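Lestcombe Knitting and Mending Circle
Minutes of the meeting of 2019-02-17

Present: Toshio Wada (chair), Kaede Nakajima (minutes), and ten members who signed the sheet. Apologies were received from the Utthorpe members, who could not come because the road is closed at the bridge.

1. Minutes of the last meeting
The minutes were read and accepted with one correction. The wool sale raised 99 pounds and not 90 as I wrote. I am sorry for this mistake.

2. Money
Toshio reported that after paying the hall we have 52 pounds in the cash box, and the rest is in the bank. The bill for the new lamps is not yet arrived. It was asked if we should raise the monthly fee. After some discussion it was agreed to leave it as it is until September and then look again.

3. Care of woollens
At the last meeting several members asked for a short talk about pilling and washing, so Toshio gave it. He said that most damage comes from washing too often and from drying on a hanger. A jumper which is only a little tired can be brushed, aired for one night and put back in the drawer. Brush in one direction, with a light hand, and always try first on the inside of the hem.
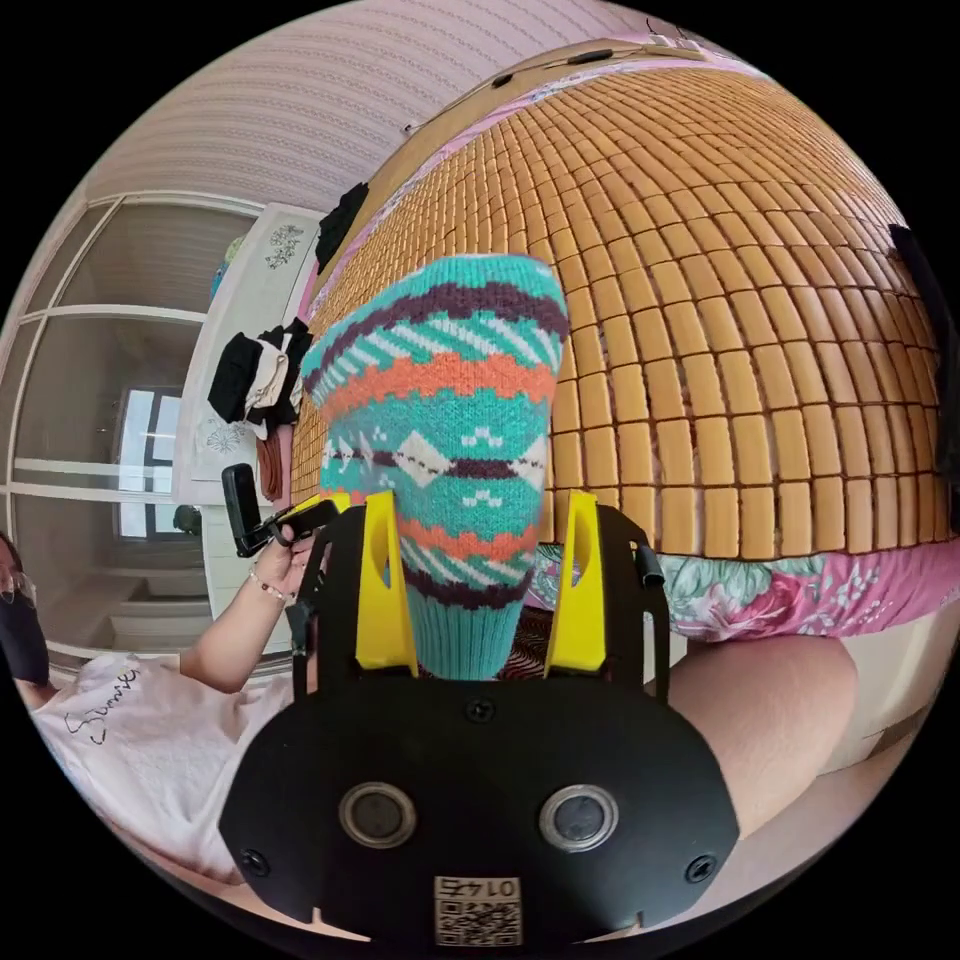

Item 3, care of woollens.

One member asked about the Bemix wool soap which the shop in Utthorpe has started to sell. Two people have tried it and their opinions were different — one was content, the other found the smell too strong. It was agreed that the circle will not recommend any soap, and members can decide for themselves.

There was also a question about moths. Toshio keeps his woollens in closed cotton bags and looks inside every month. Kaede said her mother used cedar blocks, but these must be sanded sometimes or they lose the smell.

4. Exhibition in September
The library has offered us the long wall and two glass cases. We would like to show coloured knitting in the cases and mended things on the wall. Patterned pieces look best when they lie flat, and the neck should be visible so that visitors can see how it was finished.

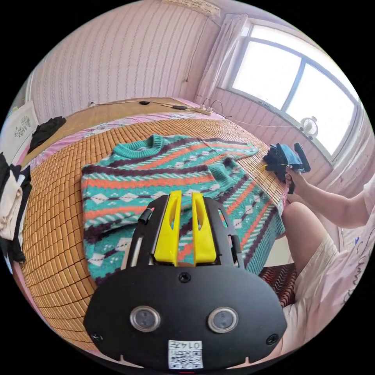 Each piece will need a card with the name of the maker, the kind of wool and the year if it is known. Kaede will print the cards if the details reach her in time. It was asked if pieces can be for sale. The library does not allow this inside the building, but a maker may leave a telephone number at the desk.

The library will print 1000 leaflets for its autumn programme and our exhibition will be in it. They need a text of five lines. Toshio will write the first version and send it to everybody.

5. Yarn order
The joint order from Furukawa will go out at the end of the month. Members should write the shade number clearly, because last time two orders were mixed and it took a long while to put them right. Sock wool is included again. Payment is with the order, please, and in an envelope with your name.

6. Other matters
The cupboard key is still missing. Whoever has it is asked to look in their bags — a new lock would be expensive for us.
A member offered a box of old pattern books. They were accepted with thanks, and will be on the side table next time for everyone to look through.
Kaede asked for someone to share the writing of minutes. No decision was made.
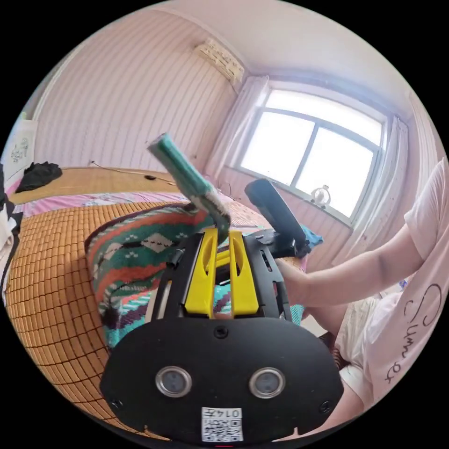
Teal-green brush and patterned knitting.

7. Next meeting
Same place and same hour. Please bring one thing that needs mending and a darning needle. Tea will be made by the Utthorpe members if the road is open again.

Minutes written by Kaede Nakajima. Corrections to me before the next meeting, please.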